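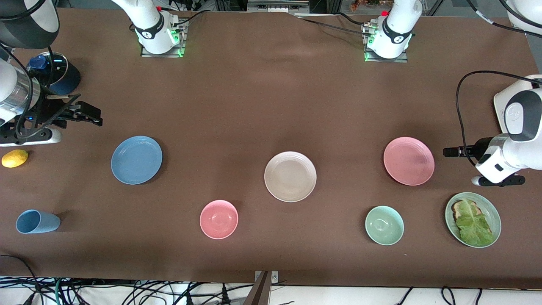

# Pultthorpe Potluck Recipes

Hello and welcome! This folder holds 341 recipes from the Pultthorpe potluck suppers, typed up from index cards, the backs of envelopes and one very long letter from Ginette Langlois about pie crust (it's in `notes/`, and it's worth your time even if you never bake).

Lorna Malabanan started the typing in October, and Phong Đinh joined in when he saw how tall the pile was. I came along later and mostly fixed the fractions.

## What's in here

- `recipes/` has one plain text file per dish, named after the dish
- `notes/` has letters, menus and the odd argument about paprika
- `index.csv` lists title, cook, course, servings and oven temperature

Temperatures are in Fahrenheit. If a card only said "hot oven," we left it as "hot oven" and kept the temperature column blank, so please don't read a blank as "no baking needed." The same goes for servings, where several cooks wrote things like "plenty."

## Spelling and names

We kept each cook's own title for a dish, even where two people plainly made the same thing. There are 9 files for potato salad, and I'd suggest you start with Sylvain Collet's, which has mustard and a good deal of dill. Obvious typos were fixed. Anything we weren't sure about has a question mark in square brackets right after it, like `1 tsp [?] cloves`.

## Known problems

- Two cards were too smudged to read past the ingredients. They're in the folder anyway, with the method left empty.
- The Skeltberg dumplings call for "the small blue cup" of flour. Roxana Ardeleanu thinks that's a little under a regular cup, and her dumplings came out fine that way, but we haven't changed the text.
- Some of the older canning recipes don't follow current safety advice. Please look up a tested method before you put anything in a jar!

## Using and adding

Cook from these, print them, pass them along to your sister. If you reprint a recipe, keep the cook's name with it. New ones are very welcome: copy `template.txt`, fill in what you know, and add a line to the index.

Last updated January 2, 2020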